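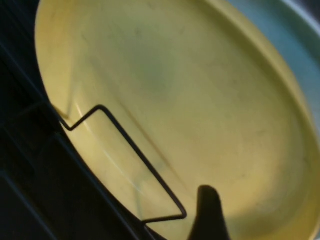

How many demonstrations does the policy need before wrist views alone are enough to unload a rack?
With the Satorness arm, 200 were enough for plates and oval dishes; bowls needed more.

Home | Papers | Data | Group | Search

4.2 Wrist view only

We trained the Drirnora policy on 3,000 grasps and then removed the overhead view. Each test began with the dish held in a wire rack.

Figure 3. Wrist view of a yellow oval dish, with the tip of a gripper finger at the bottom and a thin black wire across the lower left of the dish.

Of 200 test trials, 179 ended with the dish on the mat. The Flarka baseline managed 73 under the same conditions. Most of our failures came from the finger closing on a wire together with the rim. Adding depth did not change this, and we left it out of the later runs.

Contact the Jiang Lab | Copyright | Back to top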